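Dimden Opens Its Tabletop Test Package to Outside Buyers, With Limits Spelled Out

20 Aug 2021

Dimden today put its simulated tabletop test package, Sovamness, on sale to companies that are thinking about buying a robot arm and would like some bad news first. The package runs a customer's grasping software against a cluttered household table, all of it computer-rendered, and hands back a plain log of every attempt.

"We have sat through a lot of demos where the arm picks up one block from a clean bench," said Hajar Badawi, product lead at Dimden. "Fine. Now put a phone and an apple next to it and let a shadow fall across the table. I want to see that before I sign anything."

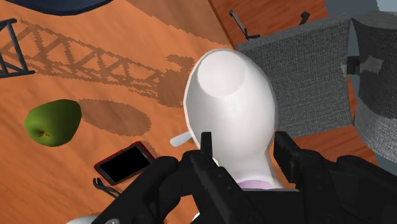 Gripper holding a white object over the test table in Sovamness.

A standard order covers 3,000 attempts. In Dimden's own trial of the package, 2,838 of them produced a complete log. The rest stopped early and are listed in the report with no score. Dimden does not count them as passes, and buyers should ask any other vendor how it treats runs like these.

The trial used grasping software from Aguiar, which agreed to have its failures shown to customers along with everything else. White ceramics on a busy table were picked as a main test item. They are smooth and rounded, and a grip that looks good in a still picture may not be worth much.
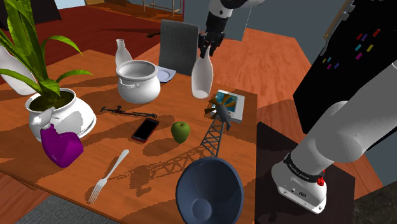 PRODUCTS: SIMULATION AND TESTING

Sovamness does not certify anything. A good score means the software did well in a simulation, with simulated friction and simulated light. Dimden makes no claim that the numbers will carry over to a real kitchen or a real packing line, and the sales contract says so on its first page.

"If somebody tells you their simulator replaces a hardware trial, ask for that in writing," Badawi said. "We won't write it."

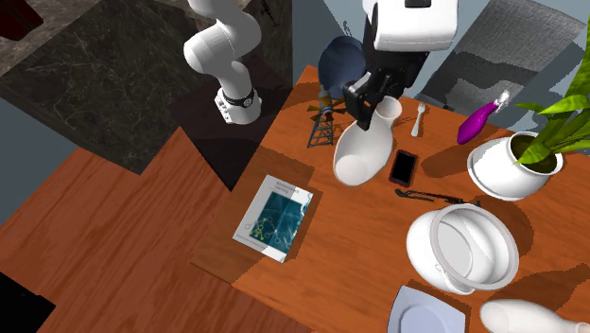

Credit: Dimden / Sovamness render

The package costs $600 per order and includes 18 table layouts. Custom layouts are not offered at launch. Larker, the reseller for the package, will take orders through its website and handle billing. Support comes from Dimden by email only.

An update with more layouts is planned for October. Dimden advises customers to judge the package on what ships now.

Media contact: Hajar Badawi, Dimden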